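Two-arm data collection, month two. Some notes while the last batch uploads.

We're at 604 usable episodes for the bottle task. The target for this round was set before anyone had tried teleoperating both arms at once, so I've stopped looking at it.

Setup for those who asked last time: two arms, one operator, a camera on each wrist plus a fixed one on the workspace. The operator drives both arms with a pair of leader handles. Everything is logged at the same rate and written as one episode. Recording software is Sernalel, with a few patches from Ashraful Paul to stop it dropping wrist frames when the disk gets busy.

An episode starts with both arms parked and ends when the operator hits the pedal. If the bottle tips over, we keep recording and let the operator recover. Those go in a separate folder. We used to delete them and I wish we hadn't. 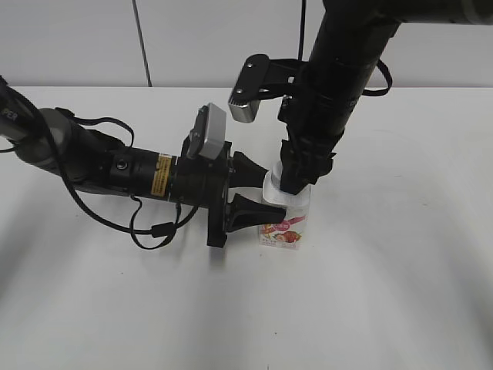

Contact timing is the thing I most want the policy to learn, and it's the thing people do least consistently. One arm is supposed to steady the bottle from the side, then the other comes down on the cap. With the small strawberry one there isn't much side to work with. The left arm's lower finger is on the bottle below the cap, the other gripper is closed around the top, and the upper finger on the left ends up pointing right at the same spot. Two grippers, one short bottle. Operators who are new to it bring both in together and the fingers bump.

So we wrote down an order. Side contact first, hold, then top. Khairul Teoh ran 40 episodes that way and 40 his own way, so we could train on each and compare. Still waiting on the second run.

My guess is the ordered set wins on success rate and loses on recovery, as there are hardly any messy starts in it. I'll post either result.

Someone asked why we don't script the approach and only teleoperate the last few centimeters. We tried it in December. The scripted part looked the same every time and the model got very good at that part. It did badly as soon as the bottle was placed a bit off.

Placement now: the person resetting puts the bottle down by hand, no marks on the table. We had tape marks early on and the first policy seemed to be reading the tape. Table stays plain.

Cables are a bigger deal than I expected. If a loop on one arm swings in front of the other arm's wrist camera, you lose part of the view for a second or so. I flag those episodes and don't drop them. The loops will be there at test time too.

Bottle swaps: 5 different bottles in rotation, changed between blocks. Squarish ones are easier to hold from the side and harder to line up if they've been set down at an angle. Clear plastic is hard on the cameras in general. Printed labels help.

Session length is capped at 115 minutes with a break in the middle. Past that the episodes get slower and people start holding the grippers closed longer than they need to. You can see it in the gripper traces before the operator notices.

Review is still manual. I watch everything at 4x and tag it good, recovery, or bad. Miah is our tagging tool. It's a small web page with three buttons and a text box, and I use the text box a lot.

Next block is the same task with the roles switched, right arm steadies and left arm takes the cap. Skorum lent us a second set of fingers with softer pads and I want to try those before we start, then not touch the hardware until the block is finished.

Upload's done. Two files failed the checksum, going to redo those.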